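Reviewed 2/19/23, on version 4 of the Fotari chore planner

I'll say up front that I've been let down by this sort of thing before. I paid for a window-cleaning robot that liked one corner of one window, and I still own a floor mopper that's afraid of the bath mat. So when Fotari put out a trial of its chore planner, the software that's meant to teach an arm and gripper to tidy up after you, I went in with my arms folded.

The planner isn't a robot. You buy that separately, and the trial doesn't need one at all. What you get is a simulator with a handful of made-up rooms, a library of arms and grippers to drop into them, and a list of chores. You pick a chore, press go, and watch the software try. If you own a supported arm, the idea is that what it learns on the screen carries over to your kitchen or your workbench. I don't own one, so this review covers the screen half only. Keep that in mind when I get grumpy.

## Setting up

Installation took me most of an evening. The download is large, the first launch rebuilt every room from scratch, and my computer (a decent one, bought for video editing) sounded like a hair dryer the whole time. There's a quick start guide. It skips the step where you have to tell the planner which way is up for your gripper, and I lost nearly 70 minutes to that before I found the answer on the Fotari message board. The setting is on the second tab, under a heading called Frames. You're welcome.

Once it's running, it's pleasant enough. The colours are cheerful, the camera moves smoothly with a mouse, and you can pause at any moment to look at what the fingers are up to.

## The chore I cared about

I skipped the dish stacking and the laundry and went straight to small parts. I've got a shed full of drawers and bins, and if a machine could put the odds and ends back where they live, I'd clear a bench for it tomorrow. The room for this has a pink surface, a pale grey cabinet and a lot of bright green shelving, and the job is to deal with little blocks in and around it.

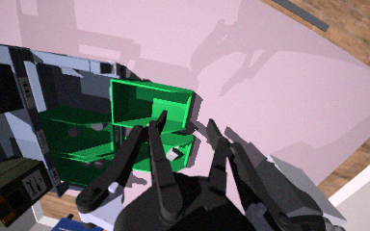 *Reaching for the green bin, with a small white cube inside.*

The big movements are good. The arm swings across the room without clipping the furniture, which is more than I can say for the Desau planner I tried in August, and it lines up with the cabinet from sensible directions. If all you wanted was an arm that goes and stands near your mess, you could stop shopping now.

Then it has to use its fingers, and my patience starts to run out. Picking up a block from an open spot went fine on most tries. Picking one up from inside a bin, with walls close on either side, was another matter. I ran the small parts chore 50 times on the default settings and it finished the whole job in six of them. The rest ended in a nudge, a drop, or the arm hovering until the clock ran out. You can raise the time limit. I did, and got more hovering.

Fotari's help pages say the success rate climbs with training. Maybe so. I left it learning overnight and the next batch looked a bit tidier, but I wouldn't call it a different machine. My power bill will have an opinion as well.

I asked Jalen Park what he made of it. He runs the tool crib at Wikus, a small machine shop, and he looks at this stuff with an eye to his own shelves.

"Show me it doing the bottom shelf," he said. "Everybody's robot can do the top shelf."

So we tried the low compartments, with me driving and him leaning over my shoulder.

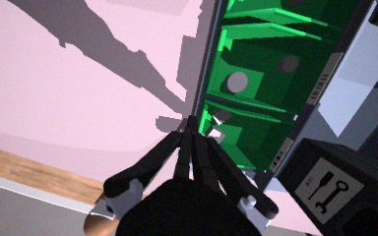 His complaint was about the approach. A person putting a part away on a low shelf crouches, tilts the wrist and slides the thing in with a fingertip. The planner mostly wants to come in straight, fingers first, and if the straight path is blocked it backs right out and starts over. Jalen timed a couple of these on his watch, snorted, and went to make tea. He thought he'd have half a drawer sorted by then. I thought that was generous to him, but I've seen him sort a drawer and it wasn't far off.

## Compared with the others

I've spent time with the Ivanov kit too, and it's the fairer comparison. Ivanov is uglier and its menus are a mess, but it lets you set the order of finger movements by hand, and for fiddly work that helps a lot. Fotari hides all that behind one slider marked Care. Turn Care up and everything slows down. I couldn't see that it dropped any less.

Where Fotari does win is in telling you what went wrong. After each failed run you get a replay and a short note in plain English, and the notes I checked were right more often than I'd have guessed. "Lost contact with object at shelf edge" is something I can work with. Ivanov gives you a number and wishes you luck.

## Should you bother?

If you teach this subject, or you already have an arm bolted to a bench and like tinkering after dinner, the trial is worth your evening. The rooms are well made and the replays are useful.

If you're hoping to be rid of a chore, keep your money. My shed is exactly as messy as it was when I started, and I'm not convinced the simulated one is much better off. I'll have another look when they fix the low shelf approach, which a Fotari moderator on the board says is being worked on. No timing was given.

Three stars out of five, and one of those is for the replays.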